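**February 18, 2021**

# Laundry robot trial stops short of the small bathroom

A two-year test of household machines by the appliance maker Bruvico has ended with a mixed result. The company said its wheeled laundry helper, called the Jurkell, can move clothes from a basket into a full-size front-loading washer and press the start button without help. It can't yet do the job in most of the homes that signed up for it.

The trial was run with the Bhardwaj Institute in Grudthorpe, which set up a practice laundry room and then sent the machine out to 30 apartments. In the practice room, the Jurkell finished 100 loads in its last month of testing. In the apartments it did far worse. Narrow doors stopped it in several homes, and in others it got inside but had no room to turn.

The institute's report gives three main trouble spots. The first is wet cloth. A dry T-shirt is fairly easy for the machine to pick up, but a wet sheet sticks to the side of the drum and wraps around whatever is next to it. The Jurkell pulled out part of a load and left the rest behind often enough that the testers stopped counting it as a fault and gave it a category of its own.

The second is controls. The machine was taught on washers with a flat front and push buttons. Older round knobs gave it trouble, and so did lids that open upward. It also needs to know whether a knob has clicked into place, and the report says it guessed wrong too often to be left alone.

The third is simply space. Many people in Grudthorpe don't have a laundry room. They use small portable washers that sit in the bathroom next to the toilet, and they kneel or crouch to load them from above. The Jurkell's arm reaches forward well enough, but it can't work straight down into a low tub while its base is parked on the other side of a door.

"A person handles this without thinking," the report says. "They bend, they hold the lid with one hand, and they change their grip when the cloth slips. Each of these is a separate problem for us."

The institute has now started looking more closely at how people do the chore by hand in tight rooms.

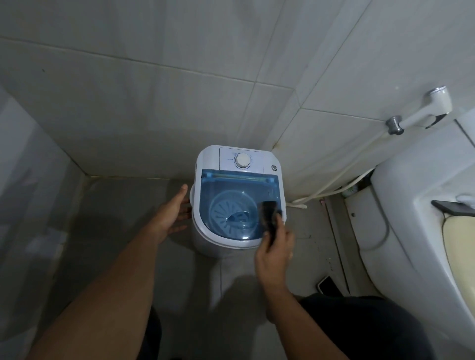
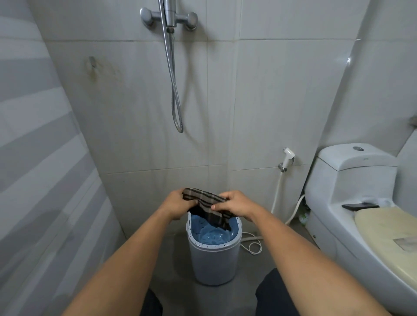
Small portable washers are a large part of the local market. A housing survey cited in the report covered 2,000 rental units in the town and found them more common than built-in machines in the older buildings near the river.

Bruvico said it would not sell the Jurkell this year. A smaller version with a narrower base is due to go back into the practice room in May, this time with a top-loading washer and a mock bathroom built to the size of a real one. The first round will cover 10 tasks, including opening a lid, setting a dial and lifting a wet towel. Sorting colors and folding are not on the list.

The company has had more luck on the shop floor. Its cart-unloading arm has been working at a commercial laundry outside Grudthorpe since last year, moving full bags from carts to a belt. The bags are all the same size and the floor is flat - two things the testers said they missed once they got into people's homes. Workers there still load the washers and clear jams.

Tenants who took part in the home trial will keep a small rent credit. The institute is taking names for the next round and says it is mainly interested in apartments where the washer is kept in the bathroom.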